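Deltach gripper stall fault

The Deltach gripper stall fault is a control failure affecting two-armed household robots fitted with the Deltach gripper module. It was first logged at the Driltbridge test homes in November and is listed in the Amano service index as fault 363. A gripper with the fault stops responding to open and close commands while the arm that carries it continues to move.

Home use raises the severity of the fault, as the arms may be working in a room where a child is on the floor.

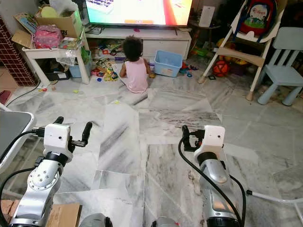 Cause

Each gripper is connected by a cable that runs from the module down along the arm. Repeated bending at the wrist wears the signal conductors, and the controller then loses finger position data. Firmware before version 16 treated the last known position as valid for 156 milliseconds and did not stop the arm when that period ended.

Correction

Firmware 16, released by Brekik on August 9, 2023, halts both arms when position data is missing for 50 milliseconds.

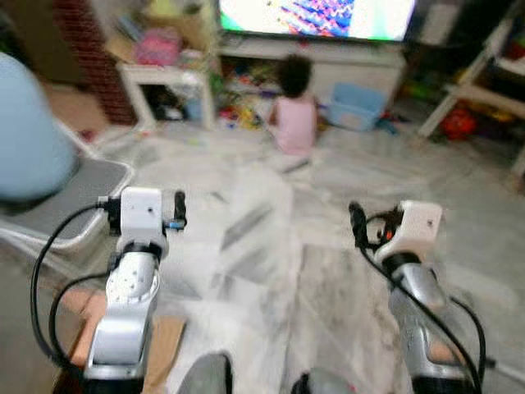

The halt remains in force until an operator clears it by hand. Clearing it from a remote console is blocked. Worn cables are not repaired by the update and must be replaced. Units still running older firmware are rated for use only in rooms without people.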